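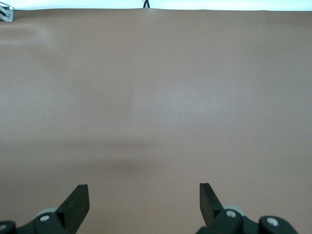 Speaker notes, shared workshop build night
24 January 2019
Talk: A robot arm on a workbench, eight months in
Speaker: Belmiro Macedo

Slide 1. Title
Say hello. Thank Bakari Masanja for the projector and for the bench space. Fifteen minutes of talk, then people can come up and try the arm. Ask them to keep coffee off the bench.

Slide 2. What we set out to build
A small arm with a two-finger gripper that can pick up loose parts from a bench and drop them in bins. We called it Skostholm after the street the workshop used to be on. Budget was 2,000 dollars. We spent 400 of that on motors we no longer use. Pause here, people will ask which motors. Tell them to wait for slide 5.

Slide 3. The gripper
Flat black fingers with squared-off tips, one on each side, mounted on links. The first set of fingers was thicker and rounded at the end. They were fine on blocks and bad on washers. The flat ones get under the edge of a washer if you come in low enough.
Pass the old fingers around the room.
Mention the link screws. They work loose. Check them before every session and use thread locker, the removable kind.

Slide 4. The wrist camera
It looks down past the fingers, so both fingertips are in view when the gripper is open. Useful for lining up. Two things to point out:
The fingers are so close to the lens that they come out a little soft. We focus for the bench and live with it.
The arm throws a shadow on the work surface, right ahead of the fingers. Our first detection script found the shadow and tried to pick it up. Play the clip if the laptop has sound.

Slide 5. Motors
The first set came secondhand from Javora. Plenty of torque, but too much play in the gears. At full reach the tip wandered more than the width of a washer. Replaced all of them in December. If someone asks whether a software fix would have worked, we tried one for three weekends and gave up.

Slide 6. The work surface
Plain tan, matte, no pattern. Before this we had bare bench with years of pencil marks and glue on it, and the script picked up every one of them. Even the tan has a pale patch of glare on one side under our lights. We mask that area out for now. Bakari wants to move the lamp — let him explain why if he is in the room.
A ripple at the far edge doesn't hurt anything as long as you keep the bins off it.

Slide 7. Numbers
3,000 pick attempts logged so far. I have not split them by part type yet, so don't quote a success rate tonight. Small washers are still the worst.

Slide 8. What is next
Rubber pads on the fingertips.
A proper stop button on the front of the bench. The one we have is behind the power supply and you have to lean over the arm to reach it.
Rewrite the homing routine.

Slide 9. Questions
Parts list is on the clipboard by the door. Switch the arm on before the questions start, as homing takes a while. One person at the controls at a time, everyone else behind the tape.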